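## Chapter 4: What a Room Costs

A hotel sells something that cannot be kept. A shop that fails to sell a lamp on Monday can sell it the next day. A room left empty on Monday night is lost income, and the costs of having it ready have already been paid. Most of this chapter follows from that one fact.

We begin with two kinds of cost. Fixed costs stay the same whether the hotel is full or half empty: rent, insurance, the manager's salary. Variable costs rise with each room sold, such as laundry, soap and breakfast. Furniture is usually treated as a fixed cost, spread over the years it is expected to last.

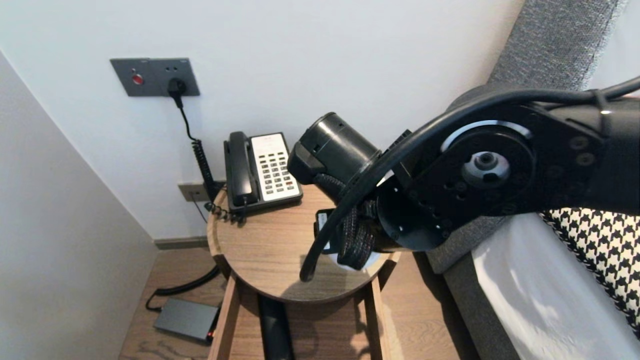 *Figure 4.1 A round wooden side table between wall and bed.*

Our main case is the Omport, a hotel near a ferry terminal. Its owner, Fengying Fang, spends $30 on each room sold and pays the rest of her bills regardless. In July she can fill the building at almost any price. In winter she has to decide how low a rate she will accept – and whether a cheap rate now will annoy guests who paid more before. 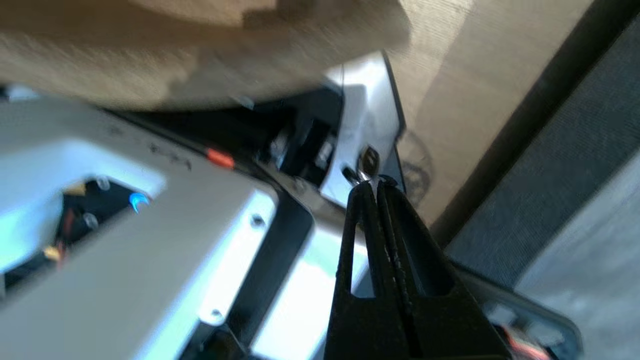
Domingo Cabral told us he would never go below his summer rate, because regular guests talk to each other. Murray Sutcliffe takes the opposite view and sells late rooms at whatever covers the cleaning. Both run profitable hotels. Section 4.3 compares their methods.
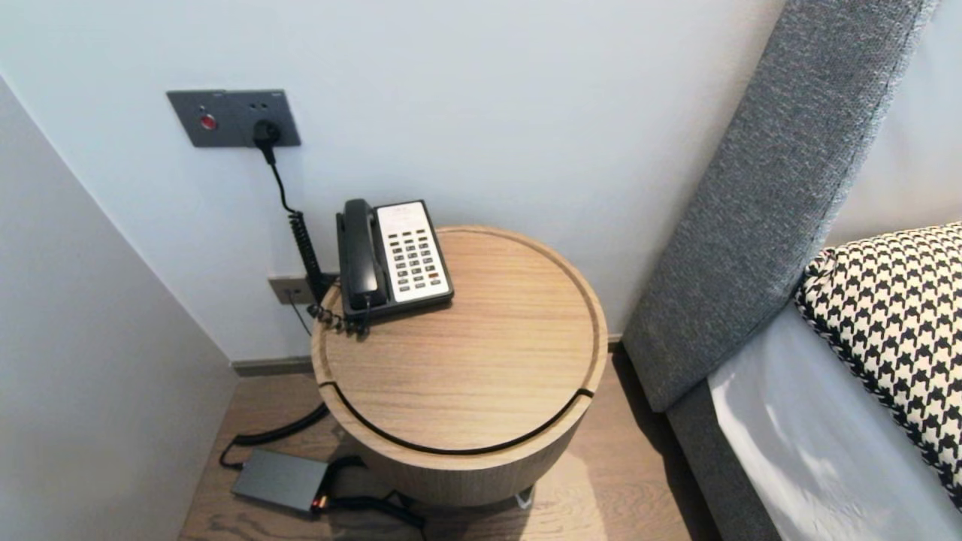 Some costs are harder to sort. Suppose a hotel pays a flat monthly fee for its lines and a small charge for each outside call. The flat fee is fixed and the call charge is variable, so the bill has to be split before it is any use. A bedside telephone with a keypad and a coiled cord belongs to both columns. Accountants call this a mixed cost, and heating is another common case.

### Before you read on

Write down 10 costs a small hotel would have to pay. Mark each one F, V or M. Keep the list, as you will need it again in Section 4.2.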